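Feb 20, 2023
Notebook, Witley table
Fruit set, second go

Picked up where the October pages leave off. The bowl sorting was too easy to be much use, so the fruit now goes straight on the cloth and gets put into groups by kind. Same table, same chairs. Alcides Alvarado did the shopping and kept the receipt, which is taped inside the back cover.

What we have

Lemons, green apples, red apple, mandarins, kumquats, kiwi. The kumquats are new. Alcides wanted something smaller than a mandarin but the same colour, and the grocer on the corner had them loose. They roll if you look at them. Pears were on the list but the only ones in the shop were bruised, so I left them off.

Weighed a few on the kitchen scale before starting. The kumquats together hardly move it. One of the lemons is noticeably heavier than the other and I have put a small pencil mark near its stem end so we know which is which. Wipes off with a thumb, so re-mark it each time.

Cloth

Used the light blue plaid one with the strawberries and bunnies. I had my doubts about it. The Nyaga cloth (plain grey) is easier on the eyes and doesn't crease as badly, but it is in the wash and still has the beet stain. The plaid one is fine once it has been ironed. Unironed, it leaves a ridge down the middle where it was folded, and the kumquats end up on one side of the ridge every time.

Tape under the corners, cloth tape, not the clear stuff. Clear tape let go after 40 minutes last time and the whole lot slid when somebody leaned on it.

Layout

Started with everything in one loose cluster, round things touching. Lemons as far apart as the cluster allows, so that bringing them together is a proper move and not a nudge. Apples toward the back, mandarins and kumquats toward the front. The kiwi goes in between bigger fruit, where it is easy to miss.

Lemons first. They are the awkward shape, and it is better to deal with them before the others have been shifted about. Laid on the side they stay put, more or less. Stood on end they don't.
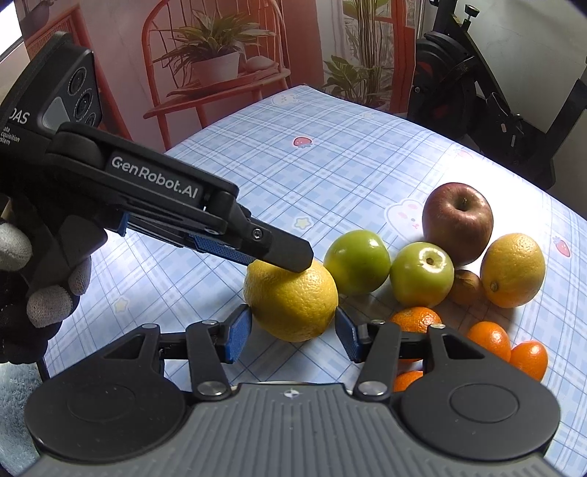 Notes from the runs

1. Lemon, lying on its side. Come in from both sides of the middle, across the short way. Taking it by the pointed ends is asking for trouble, it spins. A light press on top keeps it from wandering while you line up.

2. Apples. Green ones are firm and easy. Stem up or stem down makes no difference to the sorting, but write down which way they started. I forgot for the first two runs and had to cross them out.

3. Mandarins. Loose skin. They give when you squeeze and then come back slowly. One has a soft patch now and should be eaten or composted before it leaks on the cloth.

4. Kumquats. Slow. Took me 18 seconds to get one where I wanted it and I would not call that a bad attempt. Try putting them down first next time and building the orange group around them.

5. Kiwi. No trouble at all. The fuzz helps.

Full sort from cluster to groups came in at 70 seconds on the best run. Alcides was slower but neater, and his groups had clear gaps between them. Mine ran together at the mandarins. I think neat matters more than fast here, so next time the gap gets written into the instructions: a hand's width between groups.

Odds and ends

The order from Skernusia came, box of 600 paper liners, far more than we will ever use. Spare ones are on the shelf over the sink. Felow say the replacement scale is on its way. Until then the kitchen one has to do, and it needs a new battery.

Wash the fruit before and after. The lemons get sticky on the outside after a lot of handling, and it comes off with warm water and a bit of dish soap. Dry them well or the cloth gets marks.

Water the plant while you are in there. The soil was dry down to the first knuckle.

To do

Iron the plaid cloth again and roll it, don't fold it.
Get beet stain out of the grey one, or give up on it.
Buy two limes, to go against the green apples for colour.
Ask Alcides whether the grocer will have pears.
Redo the two crossed-out apple runs.
Scale battery.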